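Dos brazos y una sola mesa: conversación con Edivaldo Holanda

Sondska - Entrevistas del taller

Edivaldo Holanda llegó a Sondska en septiembre para hacerse cargo de la celda Prellov, la de los dos brazos. Antes trabajaba en Pamus con máquinas de embalaje. "Allí todo era más grande y más fácil de escuchar", dice. "En esta celda los problemas no hacen ruido."

Su jornada empieza a las 9. Antes de mover nada pasa la mano por los conductos de cable, desde el hombro hasta la muñeca. "El bucle del hombro debe quedar amplio. Si lo dejo corto, el brazo llega a su posición, sí, pero el conector sufre." El año pasado cambió dos conductos por esta razón, y ahora anota el estado de cada uno en un cuaderno.

Después revisa los tornillos de las placas de base. Los dos brazos comparten el mismo riel de aluminio, y Holanda insiste en este punto. "Cuando aflojo una placa, tengo que calibrar los dos brazos. Al principio calibraba solamente uno y perdí una tarde entera buscando el error."

La revisión completa la hace cada 2.000 ciclos, aproximadamente. La última tocó antes, a los 1.152, después de un aviso de la pinza derecha. Resultó ser un tornillo del soporte de la cámara.

Le pregunto cómo comprueba que las dos pinzas están de acuerdo.

"Las acerco en el centro de la mesa, una frente a la otra, y pongo debajo cosas planas, una hoja gris y una tarjeta blanca. Con objetos altos un error pequeño se perdona. Con una tarjeta, no."
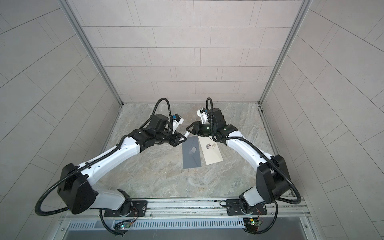 "Esta prueba la aprendí con Giáp, el proveedor anterior, y la conservo - aunque el manual nuevo no la pide. Bajo despacio, primero un brazo y luego el otro, y miro la altura de los dedos. Si hay diferencia, no corrijo en el programa. Vuelvo a la base y empiezo otra vez."

De las placas electrónicas que cuelgan bajo el riel habla con menos cariño. Quisiera ponerles una caja cerrada, y ya tiene el dibujo hecho. Le falta encontrar un sitio donde no estorbe a los cables.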